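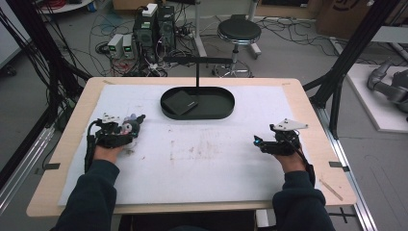

Luana Barros wrote in to say that a tray never tidied anything in her house, it only gave the mess a rim, and that after a month you can't see the bottom of it anyway. I've had that comment sitting in my inbox since September and I still don't have a good reply, so I'm putting it at the top of this page where everybody can argue with it.

Welcome back to the small things gallery! If you're new, I write about clearing up little bits and pieces: what gets left on tables, what goes in trays and bowls and drawers, and what ends up down the back of the sofa in our flat in Ondero. It's one big picture this time and a lot of notes to go with it, because I got carried away with the captions (I always do). Scroll up and down as you like.

The tray
Black, oval, with a raised rim, up at the far side of the table. I've become a proper bore about oval trays. A square one wants to be lined up with the table and looks wrong the minute somebody knocks it, whereas an oval can sit a bit skew and you don't mind. My own oval came from Rastis, cost 20 including the postage, and has outlived two fruit bowls.

The flat black thing in it
Square, sitting at an angle, and it could be a wallet or a little pad. Black on black! I do this to myself constantly. Dark purse, dark tray, dim hallway, and there I am at ten to eight patting all my coat pockets. If you've got a black tray, a bit of red ribbon round your keys is a great help. Yamila Escobar lines hers with a yellow duster and says she'd never go back.

The stand
One thin upright behind the tray, and an arm going out to the left and the right. I like how little room a thin stand takes up. I had a chunky one for years with a base like a dinner plate, and the base was where all the hairgrips went to live.

The white sheet
It covers most of the table and leaves a border of pale wood showing all the way round, like a mount round a print. There are brownish smudges across the middle and lower part, and I find that very cheering – mine looks just the same and I've stopped fighting it. A cover with marks on it is a cover that gets used. I do wash my cotton one when it starts to bother me, but the stains come through the other side of the wash looking pleased with themselves.

People ask what size to buy. Smaller than the table! Measure the top, take a hand's width off each side, and you'll have a bit of wood left to put your tea on. If it hangs over the edge somebody will catch it with a hip and the whole lot goes.

The soft toy
Grey and white, round face, dark ears, held in the left hand. Soft toys are the hardest thing to tidy and I will not be told otherwise. They don't stack, they don't fold, and they look at you. We have a rule here that anything with a face gets put away first, as otherwise I start talking to it and then it's lunchtime. Oskari Lahtinen has his all on one shelf by order of size, and I was so impressed that I tried it at home, and it lasted until the next visit from my nieces.

The right hand
Empty, and over the right half of the sheet. I'm a great believer in leaving one hand free when you're putting things away. I used to march round the flat with both arms loaded and then have to open the cupboard with my chin.

The wooden stick
Lying slantwise on the bare wood at the lower right. I've a soft spot for stray sticks. In our kitchen drawer there's a whole family of them – skewers, a chopstick with no partner, the thing you stir paint with – and I can't throw a single one out. They prop windows and they get crumbs from behind the toaster. Wellington Quintana stakes his tomatoes with what he finds in his.

The black tape
Short strips of it at the edges of the table, left and right, and at the two far corners. Tape on wood makes me a bit nervous after what happened to my mother's sideboard (parcel tape, a hot summer, we don't discuss it), but I've used little bits of it at home when I wanted to remember where something went. If yours leaves a sticky patch, rub in a drop of cooking oil, leave it a while, then go over it with warm soapy water. Try it on the underneath first. Wipe along the grain.

What's on the floor
Two black computer towers side by side on the grey floor past the table, and a white box on top of the left one. The top of a computer is a shelf in every home I've ever been in. Ours had a cactus, then post, then a different cactus. Tullio Rinaldi wrote me a very stern paragraph about vents and dust, and he's right, so please do look where the vents are before you start piling. Ours are on top, so now the post lives in a biscuit tin.

Cables
There's a black one down the left of the sheet and another on the right side. I've tried everything with cables: freezer bag ties, clothes pegs, a cardboard tube for each. The tubes look lovely for a week. What I do now is one shoebox, lid off, all the cables in loose coils, and a grumble whenever I need the one at the bottom.

My twenty minute go at the table, since several of you wanted it
I set the oven timer. Everything comes off onto the floor, yes, even the crumbs. Cover off, shake it out of the window, wipe the wood. Cover back on. Then the tray goes at the far side, out of elbow range, and only what I pick up every day is allowed into it. Anything left on the floor when the timer goes has to be carried to another room, and if it comes back the next day I give in and find it a place. The week I moved the tray from the near side to the far side I stopped tipping it over, and I was unbearable about it for days.

Housekeeping
The old gallery had 827 pictures in it and took an age to load on a phone, so I've moved it into monthly pages. The Prellavance kitchen ones are there, and the Magalhães pantry with all those lovely jars, and the shed. If a link's broken, tell me which and I'll mend it. Comments are open again too, please keep them under 400 words (Tullio!).

Luana, I've had another think while typing this. Could you try a smaller tray? Mine got much better behaved when it could only hold keys, a purse and one pair of glasses. Write back and let me know, and if it's still a mess with a rim I'd like to hear that as well.

Next month is drawers, and I haven't started clearing mine yet.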